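Stop Buying Patio Furniture Every Other Spring

Every April the garden center in Brerwood fills its parking lot with patio sets, and by the next April a lot of them are at the curb. I think we should quit buying them. A decent bench can be built in a weekend, and fixed for years after that.

My neighbor Hauwa Idahosa spent $51 on lumber and screws for hers. It has sat outside for 7 winters. One slat split, so she replaced that slat. Try doing that with a molded chair.

The usual objection is time. I don't find it convincing. I spent most of a Saturday driving to Arnmont and back to return a table that came with the wrong legs, and I could have cut every board for a bench in those hours. You need a saw, a drill, a square and sandpaper. Borrow the saw if you have to.
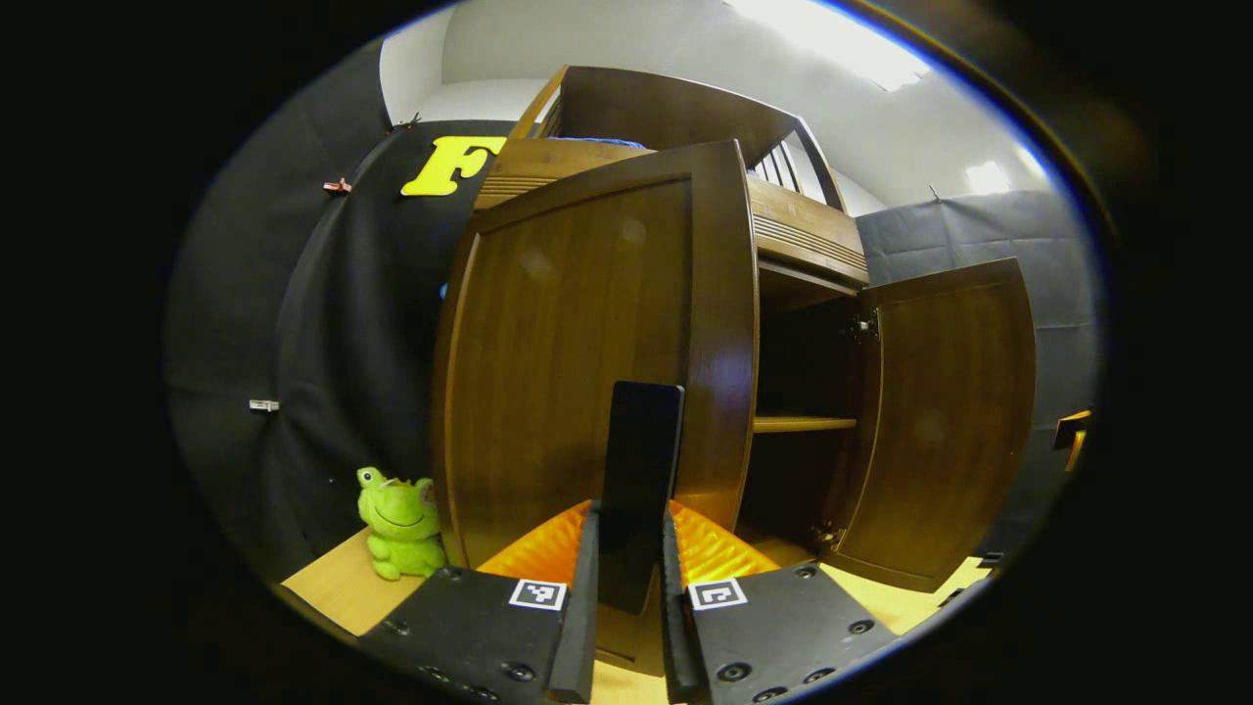

The other objection is looks, and I'll grant some of it. My first bench was 26 inches high, far too tall, and guests sat on it with their feet swinging. I took it apart and cut the legs down – that cost me nothing except an evening. It still leans a little to the left.

Stores will keep selling the sets as long as we keep hauling them home. This spring I'm building a second bench for the side yard, and the old cushions are going on it.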